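Section 4: Sorting your jewellery into the box

By now you should have unpacked everything from Section 3 and found a quiet spot for it all. This part of the guide takes you through filling the Hatix keepsake box for the first time. Do put the kettle on and allow yourself a good stretch of time, as it's a job that goes much more pleasantly when you aren't listening for the oven timer.

Before you start

Pick a table with decent daylight if you can, and lay a cloth over it. Any tablecloth will do, and an old favourite with a pattern is perfectly fine, although very small beads and loose pearls do like to vanish into a busy print. If your eyes are anything like ours, keep a plain saucer handy for the tiny things.

Wipe the inside of the box with a soft, dry cloth. Please don't use spray polish or anything with bleach in it, as the smell lingers for weeks and can dull the shine on pearls.

1. Set the box down in the middle of the table, with the opening facing up and clear space in front of it.

2. Tip your jewellery out gently onto the cloth, or lift it out a piece at a time if it has been living in an old tin. Spread the pieces out so that none of them overlap. Chains and cords should lie in loose loops.

3. Put brooches to one side of the box and bracelets in front, or whichever way round suits you. Check the pin on each brooch as you go and fasten it closed.
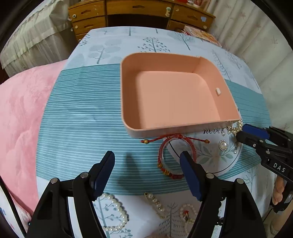

Fig. 7. Box empty and open, with the bracelet and brooches laid out on the cloth.

4. Start with the beaded bracelets. Hold a corded one by the cord, let the beads hang for a moment so any twist can work itself out, then lower it to the floor of the box and let it settle into its own circle. If it has long ends, tuck them inside the loop.

5. Next come the brooches. Pick each one up by its rim and avoid pressing on the centre, especially where a pearl has been glued into a ring of small stones. Lay it face up, pin underneath, a little way off from its neighbour.

6. Loose pearls and single beads go in last of all. We suggest a small cloth pouch for these (the Deltard drawstring ones are a nice size, but a clean baby sock has been known to do the job very well indeed!). Pop the pouch into a corner.

7. Have one last look over the cloth before you fold it. Run the flat of your hand lightly across it, then gather the corners inwards and shake it out over a tray, never over the sink.

CAUTION: Rhinestones can scratch pearls. Keep a finger's width between them, or slip a scrap of felt in between if the box is getting full.

CAUTION: Small beads are a choking hazard. Keep the table out of reach of young children and inquisitive pets until everything is put away.

Note: The box is meant for a single layer. It's tempting to keep going once you've found a home for the first few pieces, but things that are piled up will tangle, and you'll be back at step 2 before the month is out. If you've more than will fit comfortably, share it between two boxes and keep the ones you wear most in the nearer one.

Note: Silver pieces keep brighter with an anti-tarnish strip tucked underneath them. Change the strip every September, or sooner if it has gone dark.

If a cord has knotted, don't tug at it. Lay it flat, dust the knot with a pinch of talc and ease it apart with two blunt needles. For knots that won't budge, see Section 9, which Luana Bezerra very kindly rewrote for this edition after all your letters.

Section last revised 25 Apr 2025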